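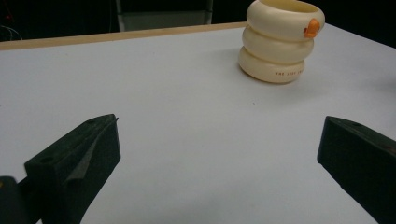
Item 13

Golnar Amini had the table cleared by nine, and the lamp set overhead so that shadows would fall one way. She put the form beside her and filled in the top line: Moradi estate, Fri 24 June, sheet 2. Under "Description" she wrote: rings, three, cream, stacked.

The form had a box for material. She tapped the top ring with a fingernail, listened, and wrote "plastic?" with the question mark inside the box, as the manual required. It had a box for purpose. She left that one for later.

Shahla Ahmadpour came in with the valuation sheets and read over her shoulder.

"Bangles," she said.

"Or a toy."

"Whose toy? There were no children in that house."

Golnar turned the page of the house inventory. It had been drawn up in March by Omid Golestani, whose method was to walk through each room once and write down whatever he could see from the doorway. For the back bedroom he had recorded a bed, a wardrobe, a lamp, and "misc." Item 13 was misc.

"Try one on," said Shahla.

"We don't try things on."

"You'd know the inside diameter."

"I have calipers for the inside diameter."

She did not pick up the calipers. The stack leaned a little to the right, and she had been told to record objects as received before separating them. She wrote: leans right. She considered whether the lean belonged to the rings or to the person who had stacked them, and found no box for it.

There was lettering on the bottom ring, small and dark orange. The first word was THE. After that she was less sure. She tried it with the loupe and without, and then she asked Shahla, who said it might be a J, and went to telephone the nephew.

Farhad Nouri lived in Bralgate and had signed for the estate without visiting it. He was on speaker for four minutes. He did not remember rings. He remembered that his aunt Touran kept things on the windowsill in the back bedroom, and that when he was six he had been sent to that room for knocking something over – he had spent the afternoon putting it back up, and it would not stand straight.

"What was it?" Shahla asked.

"I don't know. It was round. Are they worth anything?"

"Under the threshold."

"Then do what you usually do."

What they usually did was send the lot to Prustberg, where everything under the threshold went into crates and was sold by weight. Shahla wrote the crate number, 1004, on a tag and laid the tag on the table. Then she went to lunch.

Golnar finished the sheet. Condition: good. Lettering: partly legible. Purpose: she thought about a windowsill, and wrote "kept." She read the manual's section on acceptable terms. The word was not listed, and it was not excluded.

She picked up the tag and turned it over. On the back she wrote the address in Bralgate, and went to find a box deep enough to take all three without unstacking them.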